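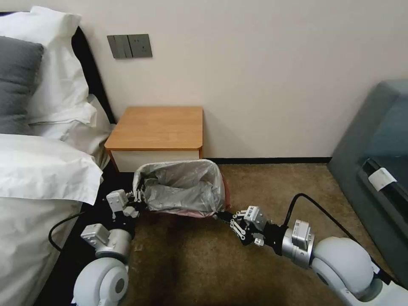 Okay, a little thread, since a few of you asked what I've been doing with my mornings and why I keep going quiet before breakfast. It's silent prayer. Or sitting. I still don't know what to call it when I'm talking to people who didn't grow up with either word.

---

It started with a book my aunt, Yu-ting Tu, mailed me in July with no note. Secondhand, half the margins full of someone else's pencil. The author is a retired hospital chaplain named Didenko, and the whole thing is about what she calls "staying put." You pick a place, you sit down, you don't ask for anything.

---

I was raised on asking prayers. Please help Grandpa's knee, please let me pass chemistry, please make it not rain on the church picnic. So the idea of showing up to God with no list felt kind of rude? Like going to someone's house and just standing in the hall.

---

Didenko suggests 15 minutes. I lasted 7 the first morning and spent most of those composing an email to my landlord (a very good email, I sent it later).

---

My uncle Ming-te Tu has been a Buddhist his whole adult life and he laughed so hard when I told him this. He said he's still writing emails in there. He said when he catches himself he just goes "ah, email" and comes back to his breath, and some mornings that's all he does, over and over, until it's time to make tea.

---

I asked him if it bothers him that I'm doing this as a Christian and he's doing it as whatever he is (his words!). He said we could compare notes when we're both dead. Then he asked if I wanted more soup.

---

Anyway, things I've changed since the start, for anybody trying it:

- Phone goes in the kitchen. I tried using it as a timer and read the news every single time.
- I sit on a chair. I tried the floor and all I thought about was my left hip.
- I go before coffee. I hate this one but it works better for me.

---

Somebody replied asking about a word or a mantra. Didenko's take is that a short word is fine if you need one, and you should pick something boring. I used "mercy" for a while and kept getting choked up, and then I was having big feelings about having big feelings. Switched to "here." Much calmer.

---

Chapter 10 is the one I keep going back to. She writes about sitting with patients who didn't want to talk, and how she used to fill up the quiet with Bible verses because she was scared of it. Then one man asked her, very politely, if she could just be in the room. She says she learned to pray from him, and I had to put the book down and go walk around the block after that.

---

I have one argument with her though. She's pretty hard on spoken prayer in the middle section. She calls it "noise we make at the door." I get what she's going for, but my grandmother prayed out loud at the stove for 83 years, practically from the crib, and I don't believe one word of that was noise. I'd fight Didenko on this. Gently. Over pie.

---

I did end up going to a group, too! There's a place called Clakby House, a couple of towns over, that does a quiet hour in the evening with a reading at the start. No sign-up, you walk in and take a chair. I was sure everyone would be very serene and wearing linen. A guy had his bowling shirt on. A woman fell asleep and snored a bit and we all just let her.

---

The reading that night was from Cunitz, who I'd never heard of. A poet, I think, or a monk who wrote poems? The line I wrote on my hand was "I came in with my arms full and was not asked to set them down." I've been chewing on that ever since. I always figured you had to empty yourself out first and THEN you could sit. Maybe you can come in carrying all of it.

---

To the person who messaged asking if it "does anything": I don't know! I'm not glowing. I still snapped at a man in the pharmacy line last week. I did notice I was snapping while I was doing it, and I said sorry before I got to the register, and a year ago I'd have been mad about him until dinner.

---

The harder thing is that sometimes I sit there and it feels like there's no one on the other end at all. I brought that up with my pastor half expecting a pep talk, and he said he'd had two years like that in his thirties and kept showing up mostly out of stubbornness. I was so grateful he told me. We talked for an hour in the parking lot.

---

A couple of you wanted the title. It's "Staying Put" by Didenko, from a tiny press called Brimis. I don't know if they're still printing it, so try your library or a used bookstore. Mine isn't for loan, sorry, I've started answering the pencil person in the margins and it's gotten personal.

---

Next up is the Cunitz collection if I can track down a copy. If any of you have read it, tell me where to start. And if you sit in the mornings too, in any tradition or none, I'd love to hear what your first few weeks were like, especially if you also wrote emails.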